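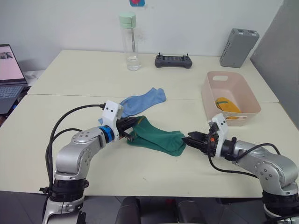

Sock heels, and why they fail first
By Femi Wike
December

Most complaints about socks are complaints about heels, according to the technical manager at Eze, a small knitting mill in Brirkbridge. She has spent 22 years on circular machines, the last 2 as head of testing.

"People say the sock has worn out," she says. "The leg is fine. The foot is usually fine. You have a patch the size of a coin where the nylon is left and the wool has gone."

The mill knits its everyday sock on a 200-needle cylinder. Half the needles stop while the heel is turned, and the carriers move back and forth to form a pouch. The join between pouch and foot is the part she checks first, as a badly set tension there opens small holes at both ends of the seam.

Her preferred remedy is a second yarn, fed in only at the heel and toe. It adds thickness - customers notice it inside a tight shoe - and 57 grams becomes a heavy pair by the mill's standards. She would sooner have the complaint about shoes.

On washing she is brief. "Inside out, cool, no softener. Softener coats the fibre and the sock slides on the foot. Sliding is what wears it."

Tumble drying she leaves to the owner's conscience, although the elastane in the cuff will shorten its life with every hot cycle. A cuff that has lost its grip lets the heel pouch travel under the foot, where it was never meant to carry weight.

Darning still works, she says, provided it is done while the nylon grid is intact. She weaves through the grid and keeps the new yarn slacker than the old.

Comments

Nevbridge Knitter: Agree on softener. I stopped using it and my walking socks grip properly again.

M.T.: What weight of yarn for darning a fine sock? Mine always ends up with a lump.

Staltberg reader: M.T., split a 4-ply and use two strands.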